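**Does folding on the bed save any time, or is it just a habit?**

Posted by Pramila Nishad

My sister swears by dumping clean laundry on the bed and folding it there. I tried it through October and I'm not convinced. The mattress gives, nothing lies flat, and T-shirts come out lopsided. I also end up with one mixed stack, thin white tops sitting on a thick patterned sweater, and the whole thing leans.

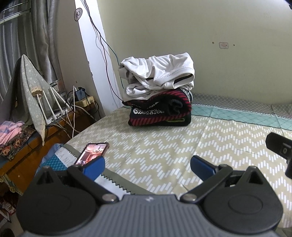

I've read the Clalance guide that says a bed is "the natural folding surface," which sounds like something written by a person with a very hard bed. A folding board from Muvus costs 30 dollars and I doubt that too. What do people do with the big white pieces? Those beat me every time.

**Kristóf Szabó**

Skip the board. I had one and it only fits shirts of one size. The bed is fine if you pull the sheet tight first and put the sweater in its own pile. Knits are too springy to go under anything you want flat.

For big pieces, find two corners before you do anything else. Shake it out once, lay it down, then smooth from the middle toward the edges. Whether this is faster than a table, I have my doubts. I timed nothing.

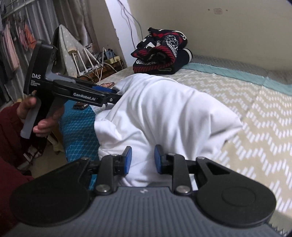 Do you need to iron a large white piece before folding it?

Only if the creases bother you. Smoothing it by hand gets it flat enough for a shelf.

**ojala_671**

just roll everything. 100% works for me, never folded a shirt in 9 years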